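Bruvton offices swap bin liners for old shopping bags

Well, the great bag switch has finally reached our floor. If you work in the Tateveck building you've probably noticed that the rolls of liners are gone from the supply closet and there are shopping bags hanging on the walls instead. I went down to the Foulkes Street end on my lunch break to find out what's going on, and I came back with more opinions about trash than I expected to have.

The short version: as of September, the small wastebaskets in all the carpeted rooms get lined with reused shopping bags. The building went through 3,000 liners last year, and a lot of them were thrown out with one tissue and a tea bag inside (guilty!). Meanwhile most of us have a drawer at home stuffed with grocery bags we keep meaning to do something with. So now there's a drop-off box by the mail room, and in the first week people brought in 120 bags. I brought 23 of those myself and my kitchen drawer closes again, which is a small miracle.

The system is pretty simple. Each room gets a stick-on hook on the wall, low enough to reach from the wastebasket, and a spare bag goes on the hook. When the basket is full, you pull out the old bag, tie it up, and put the spare one in with the edges folded over the rim. Then you grab another spare from the box for the hook. The whole thing took me less time than finding the supply closet key ever did.

A few things they've asked us to remember. Check for holes before you hang a bag up, and please don't use one for anything drippy -- coffee grounds and lunch leftovers still go in the big kitchen can, which keeps its regular heavy liner. If a hook comes off the wall, tell the front desk and don't tape it back yourself.

I do have one complaint, and it's about size. The big bags from Flonlow are way too roomy for our little round baskets and flop all over the floor. The thin takeout kind fits much better, handles and all, so those are the ones to save if you can. 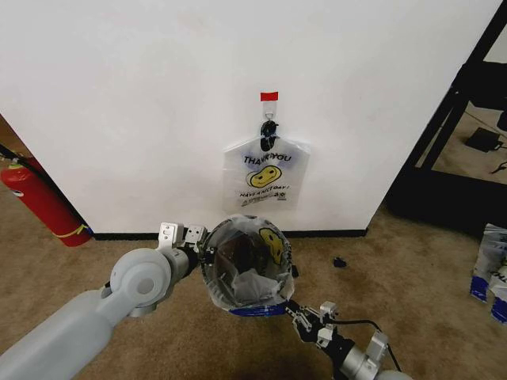

A "THANK YOU" bag on its wall hook, with a wastebasket lined the smiley face way.

The trial covers 20 rooms for now, with the upstairs hallway to follow if the hooks hold up. Bags can be dropped off any time before 5 p.m., and clean ones only, please!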